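Drandau Apple Fair Will Go Ahead, Minus Most of the Apples

Home > Local > Food and Farming

The Drandau Apple Fair will return in October for another year of pressing, peeling and mild disagreement, organizers confirmed, in spite of a late frost that took most of the crop in the valley's upper orchards.

Garba Amadi, who has run the fair for 9 years, said growers had promised him 400 bushels in June and had been revising the number downward ever since. "At this point I have stopped opening the emails," he said.

Shortfalls will be covered with fruit trucked in from Clovberg, a town Drandau has spent several decades accusing of growing bland apples. Clovberg growers were gracious about the order and charged full price. 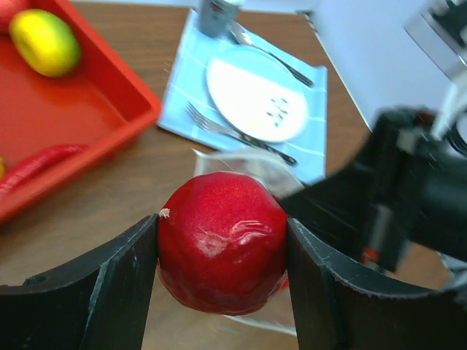 Pie contest rules tightened

Entries in the pie contest are capped at three per household after last year's final, in which the Lepik family took first, second and fourth. Arūnas Lepik called the new limit "aimed at someone" and declined to say whom.

Store-bought crust remains legal but must be declared on the entry card. Judges will again be Irfan Ismail, of the Vieira bakery, and whoever has not been on speaking terms with him for the shortest time.

Last year's fair drew 2374 visitors, a record, and parking for perhaps half of them. The field behind the Tadero feed store will be open this time - weather permitting, and it usually doesn't. Gates open at 10 a.m. Dogs are welcome except in the cider tent, where there was an incident.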